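Two-arm sorting cell: right arm stops short of the bin after replanning

Posted by clestel_bench, August 29, 2024

We have a bimanual cell running the Movimmont planner. The task is sorting small toys by colour into two clear containers in the middle of the table. Each arm plans on its own and the scene is shared through a common collision map. With the left arm parked the right arm is fine. When both are active, the right arm often halts above the containers and the log fills with "start state in collision".

The map refreshes every 130 ms. I have set the padding on all links to 9 mm and the planner is allowed 2,000 samples per query. Raising the sample limit made no difference. 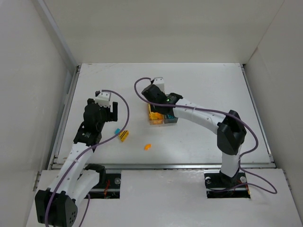
The parked pose for the left arm is folded back with the gripper open, so I don't think the arms are near each other when the error appears. Out of 74 logged halts, most came straight after the left arm returned to park. Is this a stale map or a bad padding value?

zeretti_user

Had the same thing on an older release. Reinstalled and it went away. Try that first.

Siliņa

Probably neither on its own. The start state is checked against the map as it stood at the last refresh, while the joint values are read live. If the left arm has moved since then, the right arm is tested against where the left arm used to be. Compare the timestamps on the two messages. If the map is older than the joint reading, block the query until the next refresh.

Also check whether the cables are being picked up by the depth filter. The self-filter only removes what is in the arm model, and a cable loop near the wrist is not in it. It ends up in the map as an obstacle attached to nothing. Add a capsule to the wrist link that covers the loop, and use it for filtering only – if you add it to the collision geometry as well, you will lose reach over the containers.

I would leave the padding at 9 mm until both of those are done.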